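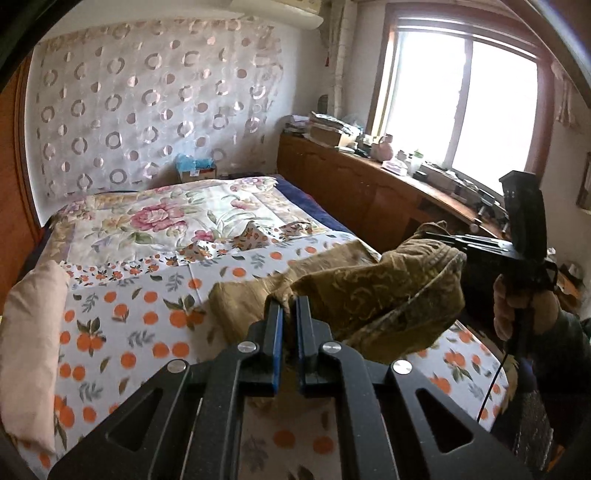 # Leg Tensing and Standing Tolerance After Bed Rest

Physiology project report, 3rd August

## Background

When a person stands up, gravity pulls blood down into the legs and belly. Less blood returns to the heart, and blood pressure drops for a short time. Sensors in the neck and chest detect the drop, and the heart speeds up to correct it. After lying down for a long time the response can be slower, and some people feel lightheaded. Astronauts have a similar problem when they come back to Earth.

We wanted to know if tensing the calf and thigh muscles before standing makes the change in heart rate smaller.

## Method

Testing was done in April in the Funa building. There were 8 subjects, all students in the Wibisono program. Each one lay flat until the resting pulse was steady, then stood up and stayed still for three minutes. Pulse and arm blood pressure were recorded with a Draton cuff. Each subject did three trials without tensing and three with tensing, and rested between trials. Subjects rated dizziness on a scale from 0 to 100.

## Results

Heart rate went up in every trial. The rise was smaller with tensing for most subjects. Dizziness scores were low in both conditions and we could not separate them. One subject moved during a reading, so that trial was repeated.

## Limits

The cuff is slow and probably missed the lowest pressure, which comes in the first seconds. The Zumden tilt table was not available, so subjects stood up by themselves, and standing up already uses the leg muscles.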